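Weeknight notes from the bench: setting up the kitchen cell (again)

November 7, 2018

So I promised a few of you I'd write up how the kitchen cell is going, and then I went quiet for most of September, sorry! The short version is that it's running. The long version is the rest of this post, so put the kettle on.

For anyone new, the kitchen cell is my two-armed setup at Rellasby. It lives entirely in the simulator, so when I say I was "fixing the wrist" I mean I was sitting in a chair in my slippers, editing a file. People hear that and think there's nothing to look after. Ha! A simulated cell needs just as much fussing as one with bolts in it, and you don't even get to whack it with a rubber mallet when you're cross.

The job it's meant to do is dead simple. Right hand gets the long dark vegetable (Jiahui Liao calls it a zucchini, I say eggplant, we've agreed to leave it), left hand stays out of the road, and nothing ends up through the cutting board. I mean that literally. The first version of the board had a collision shape that was smaller than the thing you saw on screen, so the veg would sink neatly into the marble and sit there like it was half buried in wet sand.
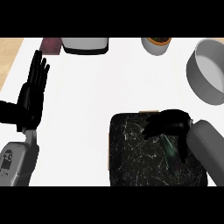
Fixing that took me two evenings. I rebuilt the collision shape from scratch, one simple block with the corners rounded over, and then checked it by dropping a plain cube on it 40 times from different heights. Boring as anything, but I'd do it again. If you take one tip from this post, test your board before you test your hand. I spent ages blaming the fingers for something that was never their fault.

The fingers did get their turn, mind you. Every joint has a stiffness and a damping value, and mine were copied over from Fomenetti, an older project with a much smaller hand. The result was a sort of nervous tremble whenever the right hand closed on anything. I brought the stiffness down bit by bit and nudged the damping up, one joint at a time, thumb last. The thumb on the right was the worst of the lot. It would drift away from where I'd told it to go and then snap back, and I finally found I'd given it the joint limits for the left side. Mirror image! Such a silly one. I wrote MIRROR YOUR LIMITS on a sticky note and it's still on the monitor.

While I was in there I sorted out the left arm's waiting pose too. It used to hang low over the middle of the table and get in the way of everything. Now it waits open-handed with the fingers up, over on its own side, and the whole centre of the table is left clear for the other arm. I like it a lot better. There's plenty of room to bring it in later when I want it to steady something.

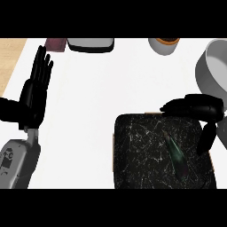 Next headache was friction. Glossy vegetables are slippery little beggars, and my default friction value treated every surface as if it were rubber. Bumping it down for the veg made it behave more like the real thing, but then it wanted to skate off whenever a fingertip brushed it. I ended up with one value for the skin and another for the board, both saved in a file called Plarkholm (it's the name of a holiday house we stayed in once, don't read anything into it).

I also went through the stuff along the back of the table, the bowl and the pot and so on. None of it gets picked up yet, but it all costs time to simulate, so I've pinned everything back there in place until it's needed. The run got noticeably quicker after that and the fan in my poor computer calmed right down.

My looking-after routine now goes like this. Before a long run I reset both arms to their start poses and watch one go through at half speed, with the contact points switched on so I can see exactly where the fingertips are touching. After the run I skim the log for any joint that hit its limit. Last night's log was 2,401 lines and only 4 of them were warnings, all from the right wrist, which I've yet to chase down. My guess is the approach angle's a bit steep.

Jiahui has been writing a little checker called Shi that reads the logs and colours the bad joints red, and I've been promised a copy once it stops crashing on empty files. I'll put it up for download as soon as I've got it, if I'm allowed.

If any of you have a good way of setting friction for soft-ish things, please leave a comment, I'm all ears. I'm off to have another look at that wrist.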